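4 Geschirr in der Klarsichtbox verstauen

Dieser Abschnitt gilt für die Aufbewahrungsbox Lolitz 266 und für Schalen und Becher der Serie Ploton. Für Teller verwenden Sie den flachen Einsatz Hamdan (siehe Abschnitt 5).

4.1 Vorbereitung

1. Box auf eine ebene, trockene Fläche stellen. Ringsum genügend Platz lassen, um einzelne Teile daneben abzusetzen.
2. Box mit einem weichen Tuch auswischen. Keine Scheuermittel verwenden, der Kunststoff wird sonst matt.
3. Geschirr vollständig trocknen lassen.

Hinweis: Die Innenhöhe bis zum Rand beträgt 185 mm. Höhere Stapel lassen sich nicht mit dem Deckel verschließen.

4.2 Einräumen

1. Große Schalen zuerst einsetzen, mit der Öffnung nach oben.
2. Mittelgroße Schalen daneben stellen. Die Ränder dürfen sich leicht überdecken.
3. Becher in den verbleibenden Raum stellen. Gleiche Becher können gestapelt werden, höchstens 2 Stück übereinander.
4. Teile, die nicht mehr hineinpassen, in eine zweite Box räumen. Nicht mit Druck nachschieben.
5. Deckel auflegen und an den Längsseiten andrücken, bis er einrastet.

Vorsicht: Box nicht am Deckel anheben. Ein einzelnes Teil sollte nicht mehr als etwa 600 g wiegen, da der Boden sonst punktuell belastet wird.

Hinweis: Keramik und Glas nur mit Zwischenlagen aus Filz einräumen. Die Zwischenlagen sind bei Clostedar als Zubehör erhältlich und liegen der Box nicht bei.

4.3 Entnehmen

Zuerst die Becher herausnehmen, danach die Schalen. Gestapelte Becher einzeln abheben.

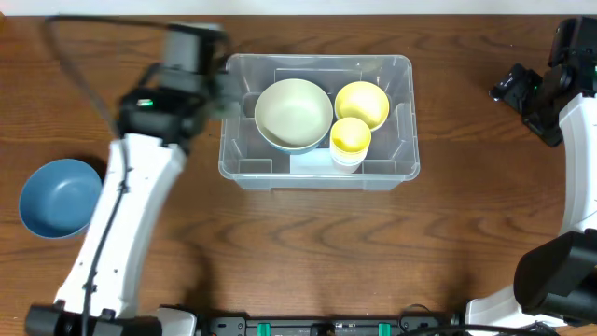
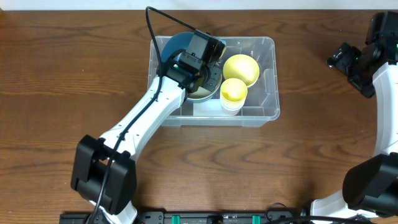 Abb. 4: Schalen und Becher in der offenen Box, Ansicht von oben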